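Reusable Bags and Grocery Habits in Bridarville
Student Project Report, Department of Consumer Studies, Eston College
Prepared by Elba Riquelme and Leandro Carrasco
Project advisor: Estela Herrera

Background

In October the town of Bridarville ended the free distribution of single-use plastic bags at grocery checkouts. The present project examined how shoppers responded to the change and whether the bags they already owned were in regular use. The work was carried out for the course Households and Consumption.

Method

A written questionnaire was handed out at 2 stores, Mukby Market and the smaller Herrera Foods on the east side of town. Of the 900 forms distributed, 200 were returned complete. Short interviews were then held with 6 shoppers who had agreed to be contacted. Nicanor Cantero conducted the interviews and Gisela Tapia entered the survey data.

Respondents were asked what kind of bag they had brought, where they kept it between trips, and how often they had left home without one. They were also asked whether they washed their bags.

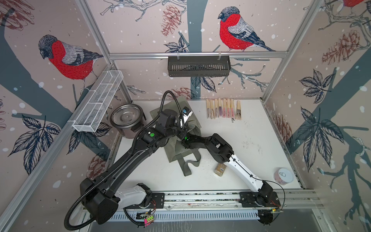

Findings

Most respondents stated that they owned more reusable bags than they needed. Ownership did not predict use. The shoppers who most often arrived without a bag were those who stored them in a kitchen closet, while those who kept one in the car or by the front door seldom bought a replacement at the register.

Canvas bags were preferred for heavy items such as canned goods and milk. Several respondents disliked their weight when carrying groceries home on foot. Washing was uncommon, and two interview subjects had not considered it before the question was raised.

Limitations

The return rate was low at Mukby Market, where forms were handed out during the evening rush. Shoppers under twenty are poorly represented. All answers were self-reported and were not checked against store records.

Recommendations

The authors recommend that both stores place a reminder sign at the parking lot entrance, where shoppers can still return to their cars. Washing instructions should be printed on bags sold at the register. A second survey in the spring would show whether the habits reported have lasted.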